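Nodora Fitted Sheet Set, Queen — Review After Five Months

I bought the Nodora set in May to replace a cheap microfiber set that had gone thin in the middle. It cost 66 dollars on sale, down from 100, and it came with one fitted sheet, one flat sheet and two pillowcases. I have washed it most weeks and slept on it nearly every night.

The fabric is plain-weave cotton. It feels crisp when it comes out of the package, a little stiff for the first three washes, and then it settles. People who like a silky sheet will not like this one. I sleep warm and I do, especially compared with the Ulside sateen I had before, which held heat and slid off the pillow.

Fit is the main thing I check. My mattress is 12 inches deep with a thin topper on it. The fitted sheet has elastic all the way around, and the corners stay put even on the side where I sit down to put on shoes. There is a small tag sewn inside the bottom right corner. It saves turning the sheet around twice, and I wish every company did it.

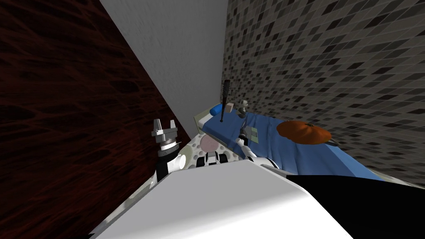 Shrinkage was modest. I measured the flat sheet before the first wash and again after ten, and it lost about an inch and a half in length. I wash warm and tumble dry on low. The care label says to take it out slightly damp, and that does cut down on wrinkles, though it will never look ironed. If wrinkles bother you, buy something else.

The color has held up well. I got the blue, and it bled a bit in the first wash, so keep it away from white towels. The pillowcases have faded slightly more than the rest, probably from face wash.

There are two complaints. The first is pilling near the foot of the fitted sheet, a patch the size of my hand. It showed up in the third month and has not spread. The second is the pillowcase closure. It is a simple open end with no flap, and a thicker pillow works its way out by morning.

I wrote to the store about the pilling and got an answer from Åsmund Holmgren in customer service the next afternoon. He offered a replacement fitted sheet and did not ask for the old one back. It arrived within a week — same color, close enough that I can't tell them apart.

I also looked at the Clatent percale before buying. That set was 176 dollars for the same size. My sister has it, and the stitching along the hem is neater, but after handling both I would not pay the difference.

Good for: warm sleepers, deep mattresses, anyone who line dries.
Not good for: people who want soft sheets on the first night.

Four out of five. I have ordered a second set in gray for the spare room.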